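Floral print (household textiles)

A floral print is a pattern of flowers, leaves or stems applied to the surface of finished cloth. It is different from a woven floral, such as damask or brocade, where the pattern is made by the threads themselves, and from an embroidered floral, where it is added with a needle. Floral prints are found on curtains, tablecloths, cushions, aprons and above all on bedding, where they have stayed in use through one change of taste after another. Few kinds of pattern have traveled so far or been redrawn so many times, and the story of how they got from the dye workshops of India to the linen closets of half the world is a wonderful one.

Origins

The cottons that made floral prints famous in Europe came from India, where dyers had mastered something European workshops had not: bright color on cotton that survived washing. The secret lay in mordants, metal salts that bind dye to fiber. A cloth could be painted or stamped with different mordants and dipped in a single bath of madder, and it would come out in reds, pinks, purples and browns, depending on which salt had touched it. Blue was handled separately with indigo, often with wax covering the parts meant to stay white.

Trading ships brought these cloths west in growing numbers during the 17th century. English buyers called them chintz, from a Hindi word meaning spotted or sprayed, and the French called them indiennes. They were light and cheerful, and they could be washed, a marvel to households used to heavy wool hangings. Demand grew so fast that wool and silk makers pushed for protection. France banned printed cottons in 1686 and kept the ban until 1759. Britain passed its own restrictions in the early 1700s. People went on wearing and using them anyway.

Printing methods

Block printing is the oldest method still widely practiced. A design is carved into a wooden block, usually one block for each color, and pressed onto the cloth by hand. Small pins at the corners leave dots that help the printer line up the next impression. On old pieces these dots can still be found if one looks closely, and finding them is half the fun of handling such cloth!

Copperplate printing arrived in the 1750s and allowed very fine lines and much larger repeats, generally in one color. Roller printing followed, patented by Thomas Bell in 1783. An engraved cylinder could print yard after yard without stopping, and the price of a flowered cotton fell to where ordinary families could buy it by the bolt. Screen printing took over much of the trade in the 20th century, first with flat screens and later with rotary ones. Digital printing, which sprays dye straight onto the cloth, has removed the old limit on the number of colors.

Design vocabulary

The repeat is the unit of pattern that recurs across the cloth. In a straight repeat the units sit side by side like tiles. In a half-drop, each column is shifted down by half a unit, so the eye is led along diagonals and the joins are harder to spot. Half-drops are a favorite for roses and other large heads, which would otherwise line up in stiff rows.

A ditsy print scatters tiny flowers in all directions. It has no top or bottom, so it can be cut with very little waste, and quilters adore it. A trailing print strings its flowers along a winding stem. A bouquet print gathers them into bunches with open ground between. Border prints run the pattern along one side only and suit pillowcases and table linen.

The ground is the color behind the flowers. Dark grounds hide stains and make colors glow. Pale grounds, such as ivory, cream or washed-out pink, are the usual choice for sheets and bedspreads, and they keep a small room feeling open. The designer Karine Leclerc, in her pattern notes for the Trodel mill, called the pale ground "the part you sleep on" and spent longer mixing it than she did on any of the flowers.

Floral bedding

For much of the 19th century bed sheets were plain white, and the flowers were kept for quilts, coverlets and hangings. Printed sheets became common only after the Second World War, when stable dyes and home washing machines made colored bedding practical. Cotton and polyester blends arrived soon after, and florals in soft colors were among the best sellers of the 1960s and 1970s.

Cloth quality and print quality are separate matters. A 600 thread count sateen has a smooth face that takes a crisp outline, while a looser plain weave lets the edges soften. Many people prefer the softer look, and some designers draw for it on purpose. Mehwish Khattak's Asante range was drawn with a broad brush and printed on plain-weave cotton so that the petals would blur slightly into the ground.

Collecting and study

Pattern books, in which mills pasted a swatch of each design, are the best record of the trade. One book from the Vitau works holds 491 swatches, among them 20 versions of a single wild rose, each in a different set of colors. Ginette Ouellet, who cataloged the book, matched 2 of the roses to surviving curtains. Loose swatches fade quickly in daylight and should be kept flat, in the dark, between sheets of acid-free paper.
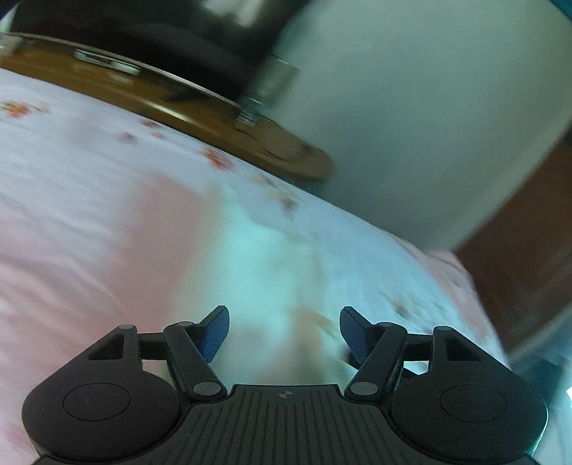

Scale is the hardest thing to judge from a swatch, and it changes how a floral print behaves in use. A large rose that looks splendid on a hanging sample may be broken up by folds or hidden under a pillow, while a small flower can fade into a general tint when seen from the doorway. Designers therefore like to see a trial length laid out over something wide. On a bed-like surface such as the one shown, covered in pale floral fabric, the cloth can be seen as a broad stretch of color, and even when its far edge runs off at a slant and the detail is blurred, the overall paleness carries. Aurélien Baudry taught his students to half-close their eyes at this stage and name the color they saw. If the answer did not match the ground they had mixed, the flowers were redrawn smaller or spaced farther apart, and a new length was printed.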